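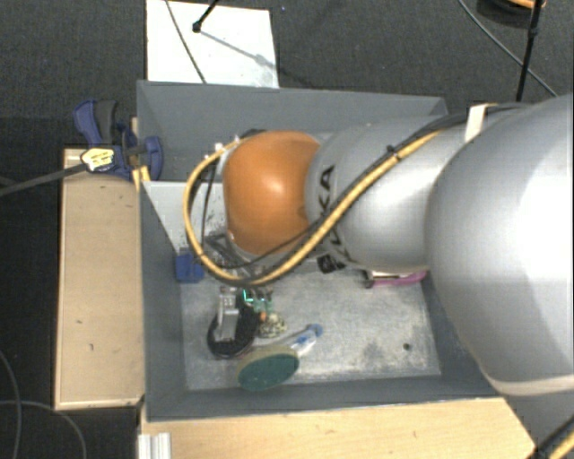
Employers who introduce automation usually publish two numbers: the cost of the equipment and the hours it is expected to save. Kuncombe, which sorts returned parts for repair shops across the region, published both when it began moving its picking work to robot arms, and both were accurate. Neither explained what the work would become for the people already doing it. The task itself is humble. An arm reaches down into a gray open box and must deal with whatever lies on the floor of it, perhaps a small electronic board next to a round pad on a long handle, with a black hook-like piece close by. A person who has handled returns for a few years sorts such a mixture while talking about something else. That ease was never written into a job description, and it was therefore never priced.

The company employs 428 people, of whom 59 worked in returns when the program started. No one was dismissed. Management deserves credit for that commitment and for keeping it. Yet the 59 were given new titles within a single month, and the titles came before the training. Staff who had been pickers became "cell attendants" in October and received their first full course the following spring. In the meantime they learned by standing near the machines and asking the technicians from Clindine, who were courteous and very busy.

Majdi Shboul, a shift lead in the department, put the matter plainly in his submission to the works council. His people, he wrote, had gone from doing the work to waiting for it to stop. An attendant is called when an arm cannot complete a pick, clears the difficulty, and steps back. Each call takes a minute or two. There may be some 400 in a week – and no attendant can say in advance when the next one will come. Tiredness of this kind does not appear in the injury log, where the figures have improved.

It would be wrong to conclude that the arms should be removed. The heaviest bins are no longer lifted by hand, and few in the department want them back. The proper question is who decides how the remaining human work is arranged. At present, the call limits and the pace of each cell are set by the Stivovell software team, in another building, on the basis of throughput.

Three changes would be reasonable. Attendants should have the authority to slow a cell without asking permission. Training should be completed before a title changes, and pay should follow the training. Finally, the skill of judging mixed and awkward items should be recognized as a skill, with its own grade, as the council's adviser, Mujić, recommended in its first report. The company has said it will respond to that report before the next group of cells is ordered. It should do so in writing, and the returns staff should see the response at the same time as the board.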